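Housekeeping tips for small guest houses
Posted 29 Aug 2020 by Ilona Sárközi
Filed under: Rooms, Laundry, Kitchen

We keep the guest house Pandness in the old part of the town, and before that I worked in the laundry of a big hotel for 14 years. Many people who rent out a few rooms write to me with the same questions, so I have collected my answers on one page. Some of them are things I learned in the hotel and some I learned by spoiling my own sheets.

Before you start a room

Open the window first, also in winter, and let it stay open the whole time you work. Take off the bedding and carry it out before you touch any dust. If you dust first and then shake a blanket, you can begin again from the start.

Do not put the used sheets on the floor of the corridor. Guests see it and remember it. We have a hook on the back of every door and a cotton sack hanging there, and the sack goes into the machine together with its contents.

Work from the door in one direction around the room. It does not matter which direction, but it must be always the same one. When the telephone rings in the middle of the work, you will know where you stopped.

Sheets and towels

Wash towels without softener. It makes them pleasant to touch in the shop, but after some months they only push the water around on the skin. If your towels are already in this condition, wash them once with plain white vinegar in the place of the softener, and then once more with nothing.

Yellow marks on pillowcases come mostly from face cream and sun oil. Rub a little dish soap into the mark with your fingers, wait while you do something else, and wash as usual. Never iron over such a mark before it is fully out.

For makeup on white towels I use the same dish soap and cold water. It helps more to give the guest a dark face cloth. We bought ours in navy blue, the quality is called Udurance, and they have kept their color well. I fold one on top of the white towels, and most people understand what it is for.

Keep three sets of bedding for every bed: one on the bed, one in the wash and one in the cupboard. With two sets you will sooner or later stand in the evening with a hair dryer in your hand. I have done this.

Write the year on the corner of the hem with a laundry pen. Then you know which sheets are old, and you can move them to the staff beds or cut them for cleaning cloths.

The bathroom

The glass of the shower is the part that takes the most time, so it is better to never let it become bad. I hang a rubber wiper inside every shower. About half of the guests use it without being asked.

For lime on the taps, wet a piece of kitchen paper with vinegar, wrap it around the tap and leave it while you make the bed. Rinse it very well afterwards. Please do not do this on marble or on gold-colored taps. In room number 2 we had one beautiful brass tap, and it is now in my drawer.

Never mix vinegar with a cleaner that has chlorine in it. If you have somebody new to help you, tell this on the first day and also write it on the cupboard.

Hair in the drain: lift it with a bent wire every week, even if the water still goes down well. Boiling water is not good for plastic pipes. Hot water from the tap is enough.

Smells

When a guest has smoked in a room, wash the curtains first. All the other things you try will be half useless while the curtains are hanging there. Then the lamp shades, which people always forget, and then the walls with a damp cloth.

A mattress that smells a little old can be helped with baking soda. Put it through a sieve over the whole mattress, leave it for the day and take it off with the vacuum cleaner. Do it slowly, and look in the filter afterwards, as the powder is very fine.

For the small fridge in the room, keep the door open with a rolled cloth when the room is not rented. Switch it off also, of course.

The breakfast kitchen

My pancake batter for the morning is made the evening before, with 375 grams of flour, and it stands covered in the fridge. In the morning it always looks too thick. Stir it well before you add more milk.

Bread for breakfast should be cut as late as possible. If you must cut it early, put the slices back together in the shape of the loaf and wrap it in a clean towel.

Thermos cans for coffee become brown inside and then even good coffee tastes tired. Fill them with hot water and a spoon of baking soda and leave them overnight without the lid. We tried the cleaning tablets from Bidis too, they work, but I did not see a big difference for the price.

Label the jam jars on the lid and on the side. In the fridge you see the lid and on the table you see the side.

Lost things

Every guest house has a shelf with forgotten chargers. Put each thing in a paper envelope with the room number and the departure date, and write to the guest the same day. We keep things until the next March and then we give away what is still good.

Bags for the guests to borrow

I recommend to have a few cloth bags in the wardrobe for the market or the lake. They come back with sand, crumbs and sometimes a piece of peach, so they need a little care between guests.

Turn the bag inside out over the garden and beat it with the flat hand. Brush along the seams with an old toothbrush. Canvas can go in the machine, cold, and you should pull it into shape and hang it by the bottom. Jute I do not wash in the machine at all, it loses its form and the color can run. Wipe it with a cloth that is nearly dry, lay it flat and leave it until the next day. Check the stitching of the handles every time. A handle is quick to sew again when only a few threads are open.

Do not keep the bags in plastic. A shelf with some air is best. 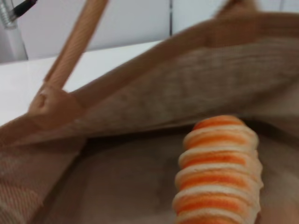
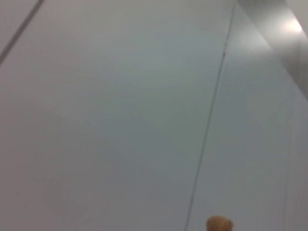
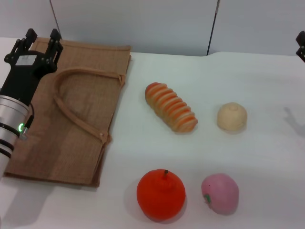 Comments

Tímea Somogyi
Thank you for the part about the towels, I have been putting in softener for years and wondered why they got worse. One question about the jute bags. Ours had olive oil in the bottom and the wet cloth only made the mark bigger. In the end I covered it with corn starch overnight and brushed it out in the morning, and did this again the next evening. It is much lighter now, but I can still find it if I look. Do you know something stronger that does not take the color away? I would not like to throw it out, the handles are still good.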